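# Why Does Our Study Room Hum? Measuring Sound and Light in a Shared Office

Ferhat Erdem and Špela Grgić, Group 2

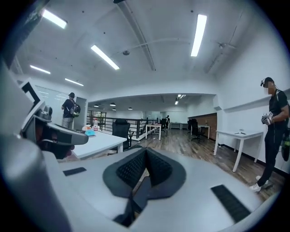

*Figure 1. Ceiling lights in the bright office, with white walls and ceiling.*

## How we got started

Špela noticed the hum first. We were up late in February trying to finish a statistics assignment, and she kept tilting her head at the ceiling like a dog hearing a whistle. Once she pointed it out I couldn't stop hearing it either! It was a low, steady note, a little flat of a B, and it went away when someone switched off the lights on the way out. That was our topic sorted.

We wanted to know two things. Does the hum come from the light fixtures or from something else in the building? And does it bother people enough to change how well they work? The second question got much bigger than we planned, and most of this report is about it.

## A bit of background (the fun part)

Older fluorescent lights use a magnetic ballast, a coil of wire wrapped on a stack of thin steel plates. The current in the wall changes direction 60 times a second. The steel gets squeezed by the magnetic field each time the current peaks, and it peaks twice per cycle, so the plates shiver 120 times a second. That is a sound you can hear and even sing along to. Newer electronic ballasts run at tens of thousands of cycles per second, far above human hearing, so a healthy one should be silent to us.

A note at 120 Hz sits between B-flat and B in the second octave. Špela plays cello and found it on her C string in a few seconds, which I still think is the best measurement in the whole project.

## What we did

We used a phone app called Oltum to record sound and show it as a spectrum (a graph of how loud each pitch is). We checked it against a proper sound meter borrowed from the physics lab, and the two agreed well at low pitches and badly above 8 kHz - luckily we only cared about the low end.

Recordings were made in three rooms, which we named after places so our notes would stay short:

- **Derna**, the big open office
- **Nagano**, the seminar room, always freezing
- **Skererow**, the reading corner behind the stairs

In each room we recorded with the lights on and ventilation on, then lights only, then ventilation only, then everything off. Each recording ran for one minute, and we repeated the full set on several evenings. Our last step was a proofreading test. We wrote a very dull text of 1,816 words about drainage, planted spelling mistakes in it, and asked 33 students to find as many as they could in ten minutes. Half the time the lights were on overhead, and half the time people worked by desk lamps in the same room.

## Results for sound

The 120 Hz peak was easy to find in Nagano and Skererow. It stood up out of the graph like a flagpole, with smaller peaks at 240 and 360 Hz beside it. With the lights off it vanished completely, ventilation or no ventilation. So the lights are guilty in those two rooms.

Derna surprised us. We had been sure it would be the loudest because it is the biggest, and it had almost no peak at 120 Hz. What it did have was a wide, soft rumble from the air ducts that covered everything below 200 Hz. We went back and repeated the recordings there because we didn't believe them. Same answer.

## Results for proofreading

Across all the sessions our readers found 1,634 mistakes. We were hoping for a nice dramatic gap between hum and no hum, and we didn't get one. People found slightly fewer mistakes under the humming lights, but the spread between one person and the next was so wide that the difference could easily be luck.

The comments afterward were far more interesting. Most people said they hadn't noticed any sound at all. Then we played them the recording, and several of them groaned. One wrote, "I thought that was my headache." Another asked if we could please un-tell her.

## What went wrong

The desk lamps were a mistake. They changed the color and the brightness of the light as well as the sound, so any effect we found could have come from any of those. A better test would keep the lights the same and play the hum through a hidden speaker. We also let people choose their own seats, and the ones near the door got interrupted a lot.

Ferhat (me) also deleted one evening of Skererow recordings while clearing space on his phone. Those are left out of the averages.

## What we would do next

Špela wants to try the speaker version, with a made-up hum we can turn up by small steps until people report it. I'd love to know whether musicians pick it up sooner. We would also like to compare the same fixture before and after a ballast swap, if the building office will tell us when one is planned. We've asked twice and are still hoping!

The spectrum graphs for all three rooms are in Appendix A, and the drainage text, mistakes included, is in Appendix B. Please don't proofread it.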